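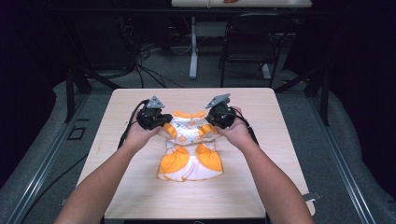

Loretta Kowalczyk wanted to know if one gripper is enough for cloth. For picking up, yes. For folding, no. Build both, left and right, the parts are mirrored so print 2 sets.

Drernel -- handheld gripper pair + table frame, and the clothes recordings that came out of it
Last touched 2022-09-27
Built in the shared workshop at Giltilholm

What's in this folder

parts/ print files for fingers, link arms, body, tracking plate
frame/ cut list for the aluminum extrusion, brace drawing
record/ the logging scripts
clips/ the sessions, one folder each
notes.txt mostly complaints, skip it

Status

Works. Not pretty. Left and right both log. The robot arm side (Miranda) is not in here yet, Kimie has it on her own branch and it will move over when the mount stops cracking.

Build notes

Print the fingers solid. Hollow ones flex and the grip width reading drifts.
Link arms take a grommet at the pivot, press it in square, don't hammer. I hammered. Reprinted.
Tracking plate goes on top of the body, flat side out. If it's twisted even a little the pose comes out tilted for the whole session and you won't notice till later.
Cable comes off the side. Run it down the inside of your arm and leave slack at the elbow. Short cables tug and you start moving funny to make up for it.
Frame: braces before table. Table in first means you can't get the hex key in on the back posts. Lay the gray cover last.

Recording

Start the logger, wait for both sides to say ready, hold still, then go. 30 frames per second on every camera. Roughly 10 minutes a session, after that your wrists are done and the grasps get sloppy.
Flatten the garment however you like between takes, doesnt have to be the same every time. Better if it isn't.
One garment per take. Small stuff only, the table is small.

What's in the clips

Small garments, mostly pet clothes and doll sized things. Quilted, ribbed knit, thin cotton. Moves are: pinch the neckline, lift, spread, fold the hem up, turn over. Views from the head camera and from the grippers themselves.
Labels are by hand and a bit uneven. "Spread" and "straighten" got used for the same thing in the early folders, I only settled on spread in June.

Pads

The finger pads are the weak spot. Rubber sheet, glued. Grips quilting fine when new. Check before every session.

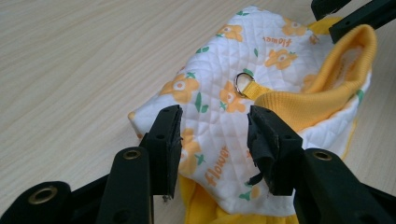 Pravesh Adams says skip the glue completley and cut a groove in the finger so the pad slides in. Tried it on one test finger, seems good, file is parts/finger_groove. Not in the main set yet. If you print it tell me how it holds up on knits.

Known problems

Metal rings and buckles. Fingers close on the ring, width reads wrong, the script calls it a missed grasp. Fix the label by hand.
Folder 4 has no right side audio. Leave it.
Clock offset between head camera and grippers, small, correct it with record/align before you train on anything.
Printed fabric confuses the corner finder. Turn it off for patterned stuff.

To do

groove fingers, both sides
longer cables
merge Miranda
ask Zanele Le Roux about the spare extrusion
write down the glue brand, if anyone still has the tube

Use

Take it, change it, share it. Put the name Drernel somewhere. Don't mail me about the old Grenis boards, they're gone.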